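26 de abril de 2007 — cuaderno del taller, mesa de madera clara

Papeles arrugados, primera tanda 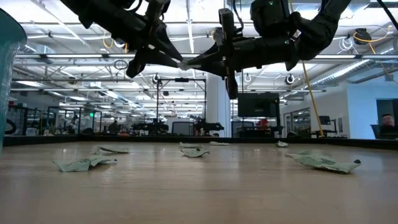

Papeles verde menta sobre la mesa, con el cubo verde azulado a la izquierda.

Bueno, hoy tocaba papeles y me lo he pasado mejor de lo que esperaba. Los de color menta, con la impresión oscura, se distinguen muy bien sobre la madera (los blancos de enero eran un suplicio con tanto reflejo de los fluorescentes). Aun así, los brillos siguen molestando. Anong dice que pruebe a apagar la fila del fondo, mañana lo miro.

Lo de arrugarlos tiene su ciencia. Si aprieto mucho sale una bola y todas se parecen; si lo doblo flojo queda la cara impresa hacia arriba y el papel conserva su forma. Me gustan más los flojos, sobre todo los grandes. Los aplastados, en cambio, casi no levantan de la mesa y de lado son una rayita — Sirkka los llama «lenguados» y ya se ha quedado el nombre.

Del paquete de Pokska quedan 318 hojas, he apartado 60 para la próxima tanda. ¡No usarlas para notas, Senan!

Pendiente:
preguntar a Lertchai si hay otro cubo igual
cortar tiras más estrechas
pasar un trapo a la mesa antes de empezar, que la pelusilla del papel se va juntando en la veta

Nantana quiere probar también con servilletas. Yo encantada, pero primero acabo con esto.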